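Hikthorpe lost-property shelf to get a deadline

Lost clothing at Hikthorpe leisure centre will be kept for 14 days from July, after staff opened the cupboard and found 273 items inside. The door has not shut properly since.

Jumpers lead the field, followed by T-shirts, most of them navy and all of them, according to their owners' parents, irreplaceable. A single ski boot has been in residence longer than the present manager.

Under the old rules things were held "for a reasonable period", a phrase the town has interpreted generously. Unclaimed clothes will now go to the Gazi charity shop on the high street, where their former owners may buy them back.

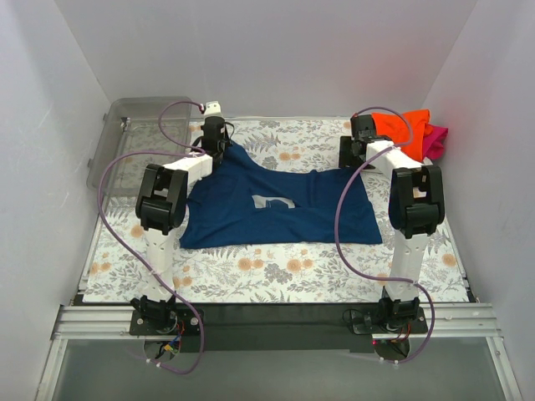

Yvonne Treloar thinks two weeks is mean, and wants to know how anyone is meant to miss a cardigan in July. She has asked for a month, or at least until the weather turns.

The centre is unmoved. Manager Danish Tarar said labels would help, adding that 70 of the items had a name in them and that every one of those families had been rung. Four came in. One took home the wrong coat and has been asked to bring it back.
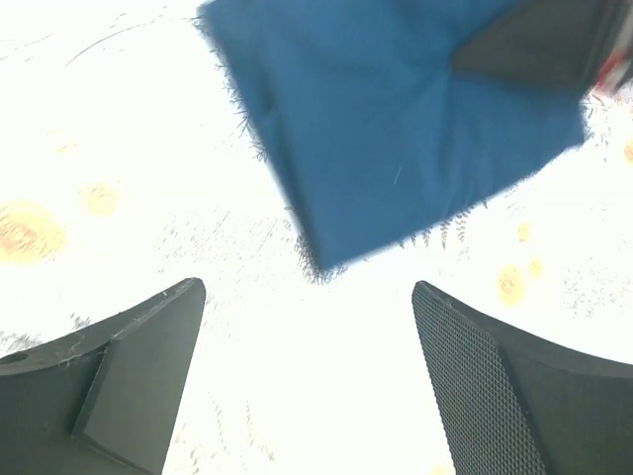

Photo: Na-rae Yeo

Anyone missing anything may look through the pile at reception between 4pm and 6pm. Claimants will be asked to describe their property first, and "blue" will no longer be enough.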